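Staltenden patio table set – README

Hi, and thanks for opening this before the folders (most people don't, and then I get the emails). I'm Ayane Hirose. I put this set together with Rok Nikolovski, who did the sorting, and Nikola Czerwiński, who owns the patio and was very patient with us.

What's in it

Pictures of things sitting on a round glass table outdoors. It's the kind of stuff that piles up when people work outside for an afternoon: a juice bottle, laptops with stickers all over them, cards, coasters, a pot or two. We wanted a table that looked lived on, so there was very little tidying between rounds. If something rolled or got shoved aside, it mostly stayed there.

There are 697 pictures in the main folder and 200 in the one called "extra." The extra ones are fine, they just came from a second afternoon and I never got their names to match the first batch. Jinlong Fu has offered to write a rename script and I have said yes three times now, so – soon!

The bottle is the star. It's a small plastic one with a white screw cap and something pinkish red in it, and it has fruit on the label. I file it under "juice" in the item list and left the flavor blank on purpose. Please don't fill it in from the label, because we argued over cherries versus grapes versus berries for far too long already.

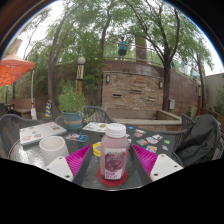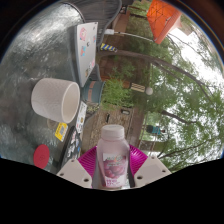 This page was last changed in March, by A. Hirose

How the folders work

Each round has its own folder with a short text file listing the items on the table. The names are mine, so a few need explaining:

bottle – the juice bottle, whatever angle it's at
coaster – the round red one. It gets used as a coaster in some rounds and just sits near the edge in others, same name both times
laptop – any laptop, lid open or closed. I don't number them
stickers – loose ones or a whole sheet. Stickers stuck to a laptop are part of the laptop
pot, white – the cylindrical one. Early lists call it "cup," which I also thought it was until I picked it up
pot, teal – the one with the band around it
plate – the bright magenta one with the fluted rim

Chairs, jackets and plants don't get listed at all. I started doing the chairs and gave up after 16 rounds, so if you find "chair" in a list, that's left over and you can ignore it.

Things that might trip you up

Glass is a pain. The tabletop picks up the sky, and on a bright afternoon half the table can go silver and streaky. I kept all of those, since real patios look like that, but if you're trying to find the edges of things you'll want to look at a few by eye first.

Small print on labels and cards is often too blurry to read. Leave it as unread in your notes, please. Jarmila Kubíček went through the first version and took out all the places where I'd guessed, and she was right to (I had guessed a lot).

The white pot is sometimes on its side. That's how it was on the table, so please don't rotate the picture to "fix" it!

Size and use

Everything is scaled to 4000 on the long side. If that's too big for you, the Fiteo folder has small copies with the same names.

Use it for whatever you like, class projects included. A mention of the Staltenden table set is nice but I won't chase you. If you change the item lists, keep my originals next to yours so we can compare.

Still to do: match up the names in "extra," swap "cup" for "pot, white" in the early lists, and write a proper note on which rounds were late in the day. Corrections can go to me or Rok.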